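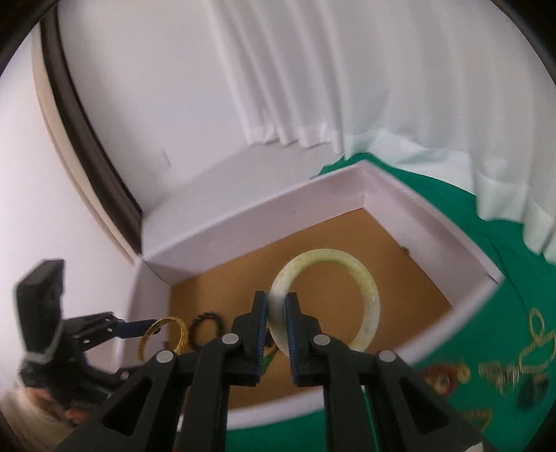
Wonmont Jewelry Sort: Gallery

Lot 14 covers bangles, bracelets, necklaces and loose pendants from a mixed household collection. The lot contains 41 pieces. Sorting was done by form first and by material second, and the catalog follows the same order. Each entry gives a short description and a storage note. Measurements are inside diameters for rigid bangles and full open length for everything else.

Sorting box
Open white cardboard, tall walls, tan cork-like floor. Rigid and beaded wrist pieces were placed in the box. Necklaces and pendants stayed on the green cloth next to it.

14-01 Jade bangle
Thick ring, cream and light green, cloudy throughout, with faint brownish specks. Inside diameter 57 mm. No metal fittings. Stored flat in its own pouch — stone bangles should not share a pouch with metal ones.

14-02 Twisted bangle
Gold-colored. Not tested for metal content, so the catalog gives color only. Stored in a Frota tray, large compartment.

14-03 Bracelet
Dark brown. Inside the sorting box it sits just to the right of the twisted bangle. Stored uncoiled in paper. Plastic bags are not used for this group.

14-07 Chain necklace
Gold-colored, looped links. Length 46 cm. The clasp is fastened before storage and the chain is laid in a long compartment with no second chain beside it. Two chains in one compartment will tangle during transport.

14-08 Round pendant
Reddish brown. Material not identified. Listed under "stone or glass" until it can be checked under magnification.

14-09 Oval pendant
Dark stone. Kept apart from the round pendant to prevent edge contact. Small pouch, tag tied to the pouch.

14-10 Charm
Silver in color, small. Logged as a separate item, no matching bracelet in the lot. Anti-tarnish strip in the bag, replaced every 6 months.

Surface and light
The green cloth covers the tabletop and gives enough contrast for gold and silver tones. It is less useful for the jade, and color notes for green stones are made against white card. White curtains behind the table are kept closed during color checks. Direct sun makes pale jade read more yellow than it is.

Cleaning
Stone and glass: soft damp cloth, then a dry one. Plated or unidentified metal: dry cloth only. Beaded and braided pieces: soft brush, no water. Polishing paste was not used on any item in this lot.

Tags
White string tags, pencil only. Ink transfers to porous beads. The lot number goes on the front, the item number on the back. Tags are never tied through a chain link — use the clasp ring or tag the pouch.

Storage summary
Trays: Frota, 4 in use. Pouches: unbleached cotton. Labels: Nandex, 12 mm. The trays are stacked with the heaviest pieces at the bottom and a sheet of foam between levels.

Corrections
Item 14-02 was first entered as a bracelet. It is rigid and has been moved to bangles. The October list still carries the old entry and should not be used for reference.

Page updated 2015-03-25

Lot 13 | Lot 15 | All lots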